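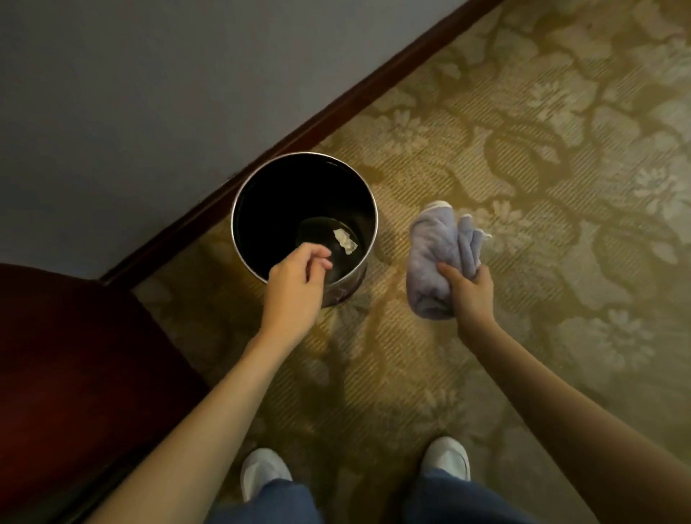 Módulo de Operaciones de Pisos
Unidad 2. Vaciado de papeleras y repaso en seco de la habitación
Documento de apoyo para el alumnado
Profesora responsable: Candela Salcedo

1. Objeto de la unidad

La presente unidad desarrolla el procedimiento de retirada de residuos y repaso en seco en habitaciones de cliente. Corresponde a la primera fase del servicio de limpieza ordinaria y se practicará en las habitaciones de la planta segunda del Hotel Kallano. El alumnado deberá haber leído previamente los apuntes sobre preparación del carro y clasificación de lencería.

2. Conceptos previos

Se entiende por papelera de habitación el recipiente abierto situado en la zona de dormitorio o de escritorio, destinado a papel y pequeños residuos secos. No debe confundirse con el cubo higiénico del baño, que sigue un procedimiento propio (véase la unidad 3).

Se entiende por paño de repaso el textil suave, limpio y sin humedecer que se emplea para retirar polvo y huellas. El paño de repaso nunca se deposita dentro de la papelera, ni siquiera de forma momentánea. Si cae en su interior, pasa a la bolsa de lavandería y se sustituye por otro.

3. Procedimiento

3.1. Recogida de residuos menores. Se recorre la habitación desde la puerta hacia la ventana y se recogen los papeles y pañuelos que se hallen claramente desechados. Todo papel escrito, billete, recibo o nota que se encuentre fuera de la papelera se considera propiedad del cliente y permanece en su sitio.

3.2. Uso de ambas manos. Se reserva una mano para el residuo y la otra para el paño. La persona que realiza la tarea suelta el papel con la mano libre sobre la boca del recipiente y mantiene el paño apartado, recogido en la otra. Conviene no alternar las manos durante el recorrido.

3.3. Comprobación del interior. En los modelos metálicos de interior oscuro, los objetos pequeños del mismo tono se distinguen con dificultad; un papel blanco, en cambio, destaca sobre el fondo. Antes de vaciar se inclina la papelera hacia la luz y se mira el fondo completo. Queda prohibido introducir la mano para palpar el contenido. Los pendientes, llaves o tarjetas que aparezcan se comunican a la gobernanta y se anotan en el parte.

3.4. Vaciado. El contenido se vierte en la bolsa del carro, sin golpear el borde. En las papeleras sin bolsa interior, los restos adheridos se retiran en el cuarto de servicio.

3.5. Repaso del metal. El exterior cepillado se frota en el sentido del cepillado. El aro superior, de acabado brillante, acusa las huellas y se repasa al final, con una parte limpia del paño.

3.6. Colocación. La papelera se devuelve a su posición, próxima a la pared y sin tocarla. El roce continuado deja marcas en la pintura, más visibles en los tonos claros.

4. Observaciones sobre moquetas estampadas

Los dibujos florales de gran tamaño, en tonos beige, crema u oliva, disimulan migas, hilos y recortes de papel. Tras mover la papelera se examina el suelo desde dos ángulos distintos. Las fibras aplastadas por la base se levantan con el cepillo antes de aspirar.

Las manchas no se frotan con el paño de repaso. Se señalan en el parte con el número de habitación y se tratan con el producto Javus, conforme a la ficha entregada en la unidad 1.

5. Cuidado de los paños

Los paños se revisan al comienzo del turno. Los hilos sueltos se cortan con tijera y no se arrancan, a fin de no abrir el tejido. Las etiquetas que sobresalgan se recortan al ras, dado que pueden engancharse en tiradores y bordes metálicos. Cada alumno dispondrá de 11 paños por jornada de prácticas y devolverá los usados en bolsa cerrada.

6. Uniformidad

Pantalón oscuro de largo completo y calzado cerrado, sin cordones. No se admiten anillos, pulseras ni reloj durante la práctica.

7. Práctica y evaluación

La práctica tendrá lugar el sábado, en grupos de dos personas. Cada grupo dispondrá de 30 minutos para completar los apartados 3.1 a 3.6 y cumplimentar el parte. La calificación máxima es de 26 puntos, distribuidos del siguiente modo:

Recogida y criterio sobre objetos del cliente: 8
Comprobación y vaciado: 8
Repaso y colocación: 6
Parte de incidencias: 4

La retirada indebida de un objeto del cliente supone la repetición de la práctica completa. Los partes se entregarán firmados en la secretaría del Centro Kendham antes de la siguiente sesión.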